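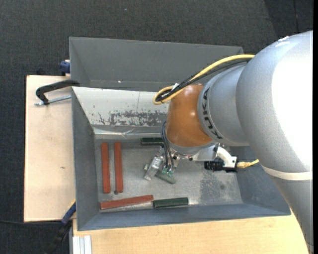
Good news for anyone with a parent on the Flellmont waiting list: the new assisted living wing finally opens in January, and I got to poke around in it last month! It has 24 rooms, all on the ground floor, and each one has its own bathroom with a walk-in shower (my mom's first question, naturally). The halls are painted a different color on each side so people can find their way back from lunch. My tour group voted on the door color for the east hall, and the winner was a glossy orange-brown, the same shade as the rounded joint on that robot arm, with a yellow like its thick cable coming in second. I voted yellow and I'm still a little sore about it.

Yakubu Igwe, the new director, walked us through the meal plan. Breakfast runs until 10, which my mom would love, and family can eat there for free 2 times a month if you call ahead. There's a nurse on site overnight, and a van goes to the Kerekes clinic every morning except on holidays.

The list has 107 names on it right now, so plenty of folks will be waiting a while longer. If you're already signed up, you don't have to do it again, but do check that they have your current phone number. They had our old one! Couples can ask for two rooms with a connecting door, though there are only a few of those and I'd call soon. The front desk picks up from 8 in the morning.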